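Flekarer bench table by Droltora — a review after one long October

I should say first that I'm not a professional. I mend old desktop computers for friends, neighbours and the odd cousin, and for years I did it all on the dining table with a bath towel underneath. It worked well enough until the towel shed fluff into everything and my wife pointed out, quite kindly, that we used to eat there. So I bought the Flekarer, with the slotted aluminium top, and I've been very happy with it (mostly!).

It came in two boxes and took me an evening to put together, six bolts to a leg. The instructions are small and rather grey, and I had to ring the shop, Bech, where a patient man called Arnar Dalsgaard talked me through the cross brace. Lovely service. I paid £542 including delivery, a fair bit more than the Distent bench I'd been looking at, but the Distent wobbled in the showroom and I couldn't forgive it that.

The top is what you're paying for. A full tower can lie flat on its side with its heavy black shell straight on the metal, and I can lean right in without the whole lot creeping away from me. I've had 19 machines across it so far, old ones mainly, the sort with coloured plastic tabs everywhere and far more power cable than anybody needed.

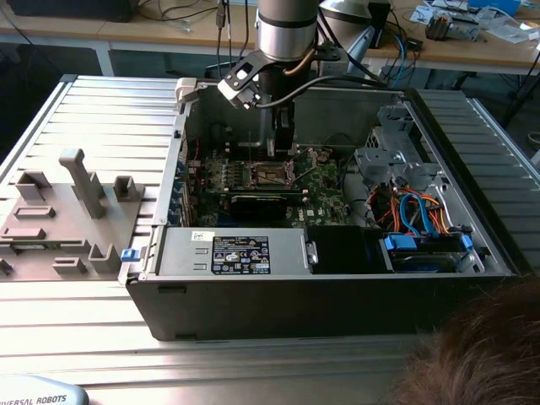 Side panel off and the CPU socket empty, with the drive still in its blue carrier tabs.

Now for the grumbles. Small screws find the slots and roll along them, so do buy a magnetic dish at the same time. The ribbed surface is a nuisance to wipe down as well — I use an old paintbrush and then a cloth. And it's cold on the forearms first thing in the morning, though a jumper sorts that out.

The guarantee is 36 months and I haven't needed it yet. Four and a half stars from me, and I'd give it the other half if they printed the instructions bigger.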